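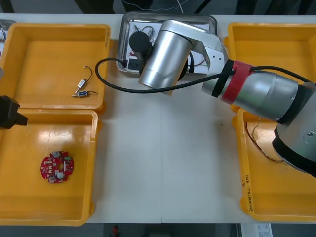

The Benus bench, yellow trays and a red circuit board included.

Wanted: people with steady opinions and a free afternoon

Mellska is looking for 80 testers for Benus, our two-arm kit for sorting small electronic parts. You'll set up a task, let the arms have a go, and write down what annoyed you. The manual runs to 127 pages - we'd like to hear about those too.

No robot experience needed. Patience with thin wires is a plus. Sessions last three hours, run through June, and come with lunch and a modest fee. The coffee is also modest.

Write to Kerstin Dahlgren at the Mellska test desk and tell her the last thing you took apart. Putting it back together is optional.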